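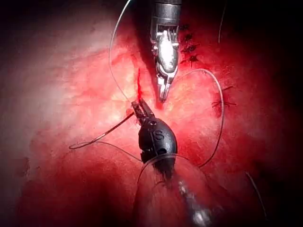
November 2025, suturing notebook, Leonora Catacutan

I meant to write this up sooner, but the afternoon got away from me and then the kettle was on, so forgive the muddle. The main news is that the new handover rule in Wendine is in and I am rather pleased with it! For anyone who missed the chat over lunch, the rule lets the policy wait with the second tool hovering near the bite until the needle pose settles, where the August version went in on a timer and snatched.

I relabelled 162 clips by hand to train it (my eyes are still cross about this) and kept 30 back for testing. Labels are just needle held, needle free, handing over, and a fourth one I called "dithering", which I know needs a better name before anybody outside sees it. On the held-back clips the old version started its grasp too early in 16 of them. The new one did so in 3, and all of those were clips with a lot of glare on the tissue, so I suspect the Flistano tracker is fitting its needle arc to a highlight and getting very sure of itself. I tried turning the brightness threshold down and it made dark thread look like needle, so I've put it back where it was. Please leave it there for now.

The other thing that bothers me is loose thread. When a strand loops out wide and comes back past an old knot, the tracker sometimes swaps the two ends over, and then the tension estimate goes silly for a second or so before it recovers. Knots already tied seem to pull it in, poor thing. I'd like to mask them out once they are finished, which ought to be simple enough, though I said that about the labels too.

Still to do: rerun the glare clips with the Gredix filter switched on, ask whether we can have the slower wrist speed as a setting, and copy the label sheet to the shared drive. My notes on the mask idea are in the back of the green folder, page with the tea ring.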